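Dye room notebook, August, Sunday, kettle on at half past six

Started early because I wanted the logwood off the stove before the day warmed up, and because I'd promised Jaqueline I would finally write down what we did with the Alvarado fleece instead of leaving it on the back of three envelopes. So this is the envelopes, more or less, with a bit of today mixed in. Sorry to whoever has to read my handwriting in the original.

The fleece first. It came in from the Alvarado place still in the grease, one big bag, and I skirted it on the back verandah and threw away more than I liked. The britch end was hopeless, all felted together with burrs. What was left is lovely, though, a soft crimpy wool with a good long staple, and much whiter than I'd expected once the tips were opened up. I weighed out 800 grams for the purple and put the rest in the old pillowcases with the lavender bags. (Those lavender bags have lost their smell. Must make new ones.)

Scouring took three soaks. The first one came out the colour of strong tea, the second like weak tea, and the third was nearly clear, so I stopped there. I did let the second one sit too long while I was on the phone, and some of the lanolin had gone back onto the locks by the time I got to it. You can feel it if you know where to look, a sort of waxy drag at the cut end. I don't think it will hurt, but I'd expect the dye to be shy in those spots, and we should remember that before we go blaming the mordant.

Mordant was alum, 100 grams, dissolved in a jug of boiling water and then let down into the big pot. I brought it up slowly over an hour, held it there for another, and then turned the gas off and left the lot to cool overnight with the lid on. I know Jaqueline prefers to add cream of tartar and she may well be right about the handle. I wanted to see it without for once, so we have something to compare against.

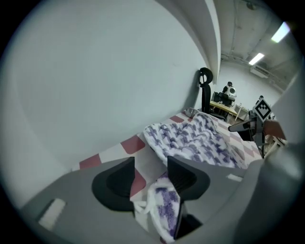
Now the logwood. I used chips from the Gornine packet, the one with the torn corner, and soaked them from Friday night in a stocking so we wouldn't be picking splinters out of everything until Christmas. Simmered the stocking for an hour, lifted it out, and then topped the bath up with tank water. I do believe the tank water matters! When I used town water in Uvville that winter, everything went a muddy blue-grey, and I was quite downhearted about it until my neighbour mentioned how hard the supply is over there. Since coming home to the tank I've had proper purples nearly every time.

First dip, the locks went in damp and came up a deep inky violet within a few minutes, much faster than the sample did. I got a fright and pulled half of them early. Those are in the blue colander. The other half stayed in for the full 43 minutes (I had meant it to be forty, but the radio was good) and they are in the enamel basin. Both lots are cooling as I write and I'm not going to rinse until this afternoon, however much I want to.

Second bath, from the same chips, is always the one I like best. It's paler and a little pinker, and very kind to a fibre that has been badly handled. I've put in a handful of the waxy locks from the second scour, separately tied with red cotton, so we can see how they take it.

pH strips: the tub is empty apart from the two that got splashed. I dipped one of those and it read somewhere on the acid side of neutral, but I wouldn't hang my hat on it. Please buy more. The Skurari ones were easier to read than the last brand, with the colour chart on the lid instead of on a slip of paper that goes missing.

A note about carding. The drum carder is set too close again and was breaking the tips on Thursday's grey. I've opened it up by a hair and run a small batch through twice, and there were far fewer neps. If it starts skipping, wind it back a touch, but try it at this setting first. The belt could do with a look as well, it squeaks on the slow gear.

Longer term, we have 2000 grams of the plain white to get through before the spring market, and my feeling is that we should leave half of it undyed. People always ask for natural and we always run out by lunchtime. Jaqueline would like a madder red for the rest. I'm happy with that so long as somebody else minds the thermometer, as I've cooked two madder baths to brown in my life and would rather not make it three.

Half past two. Rinsed the colander lot. Some colour came away in the first water, less in the second, hardly any in the third. Hung them in the shade on the north line. The enamel basin lot can wait until after tea.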